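Home Products Guides Spares Contact
Search this site Go

Tendalthorpe TC4 Combination Lock
Section 2: Setting your own code

The lock leaves the factory set to 0-0-0. Change it before you travel. You will need a ballpoint pen or a straightened paper clip.

1. Open the case and lay it flat so that the lock faces you.
2. Turn the dials to 0-0-0. If the case has been used before, turn them to the present code.
3. Find the small reset button beside the dials. Press it in with the pen until it clicks and stays down.
4. Turn each dial to the number you want.
5. Slide the release catch sideways and let go. The reset button comes back up and the new code is stored.
6. Move all the dials off the code and try the catch. It should not move.
7. Go back to your code and try it again. Do this twice with the case still open.

CAUTION: Do not close the case until step 7 has been done. A dial left between two numbers will store a code you can't read back.

Note: If the reset button won't stay down, the dials are not lined up with the present code. Start again from step 2.
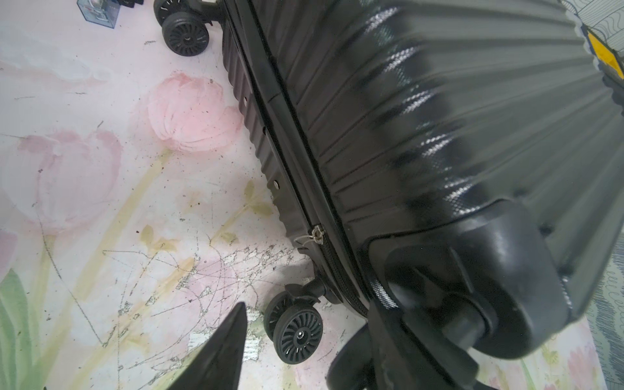 Before locking the case for the first time, run the zip from one end to the other and back. A new zip can be stiff at the corners. Hold the two halves together with your free hand and pull along the line of the zip — never outwards. If it sticks, go back a little way and free any cloth or lining.

If you forget the code

We keep no record of customers' codes. Write to Elīna Ramanauskas at the Plutville service desk with your proof of purchase and the lock number stamped inside the lid. Locks sent in for opening are normally returned within 18 days. Spare lock sets are part no. 1295 and come with 4 screws.

CAUTION: Do not oil the dials. Wipe them with a dry cloth.

Section 3: Fitting the name tag

Sign up for our newsletter
This site uses cookies. By carrying on you agree to their use. OK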